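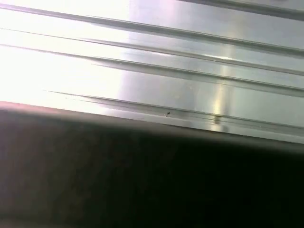 Korkon Standing Seam Panels: Frequently Asked Questions

Ordering and Measurement

What information do you need for a quote?
Roof plan with dimensions, pitch of each plane, panel profile, finish, and delivery zip code. Hand sketches are accepted if every edge is labeled as eave, ridge, rake, hip, or valley. Quotes are prepared by the Trallitz office and stay valid until the end of the month after the month of issue.

Are panels cut to length?
Yes. Lengths are cut at the factory to the nearest eighth of an inch. Panels for hips and valleys ship square and are trimmed on site. Allow for the eave fold when you give us lengths. Our cut list form has a separate column for it, and we do not add it for you.

Can I change a cut list after I approve it?
Only until the coil is loaded. After that, changed pieces are billed as new pieces.

Is there a minimum order?
200 square feet of panel for stocked finishes. Trim, clips, and sealant can be ordered in any quantity.

Product

What is the difference between the Wurnholm and Conneely profiles?
Wurnholm is a snap-lock profile with a concealed clip. Conneely is mechanically seamed and needs a seaming tool, which we rent out against a deposit. The two do not interlock and cannot be mixed on one roof plane.

What is the minimum pitch?
Wurnholm: 3:12. Conneely: 1:12 with sealant in the seam. We do not supply panels for flatter roofs.

Which underlayment should I use?
A high-temperature, self-adhering membrane on all valleys, eaves, and low-slope planes. Synthetic underlayment is acceptable elsewhere if local code allows it. Asphalt felt is not accepted under our finish warranty.

What is oil canning?
Waviness in the flat area of a panel, visible at some sun angles. It has many causes, including coil stress, uneven decking, and overdriven fasteners. It does not affect weather performance and is not grounds for rejection. Striations or pencil ribs make it less noticeable and can be added to either profile at no charge. Specify them on the order; they cannot be added later.

Do unpainted panels change color?
Yes. Mill finish and acrylic-coated panels lose gloss with exposure. The rate depends on climate and is not uniform across a roof. Sheltered areas under overhangs usually stay brighter.

Installation

How are panels fastened?
With clips on the male leg, screwed to the deck with two pancake-head screws per clip. Maximum clip spacing is given in the load tables for your profile. Use the edge-zone value near eaves, rakes, and ridges.

Where should the panel be fixed against movement?
At one end only. Most installers pin at the eave and let the panel move at the ridge. Pinning at both ends will buckle the panel or tear the fasteners. Penetrations that are fastened through the panel act as a second fixed point and must be detailed with a flexible boot and an oversized hole in the deck.

Can I install over old shingles?
One layer, if the surface is flat and the structure is adequate. Curled or stepped shingles will show through the panel. Tear-off is recommended.

Can I cut panels with an abrasive wheel?
No. Use snips, shears, or a nibbler. Abrasive cutting burns the coating and leaves hot particles that stain the surface.

Which metals must be kept apart?
Copper and lead must not touch the panels or drain onto them. This includes condensate lines from air-conditioning units. Treated lumber should be separated with membrane.

Delivery and Storage

How are panels shipped?
Flat, in wood crates, on an open truck. The customer unloads. Crates over 12 feet need a forklift with spread forks or a spreader bar.

How should I store them?
Off the ground, with one end raised so water can drain, under a breathable cover. Trapped moisture between panels causes staining that cannot be removed. Strip film must come off before installation and must not be left in direct sun.

What if something is damaged?
Note it on the delivery receipt before the driver leaves and send photographs to the Trallitz office. Claims on panels that have already been installed are not accepted.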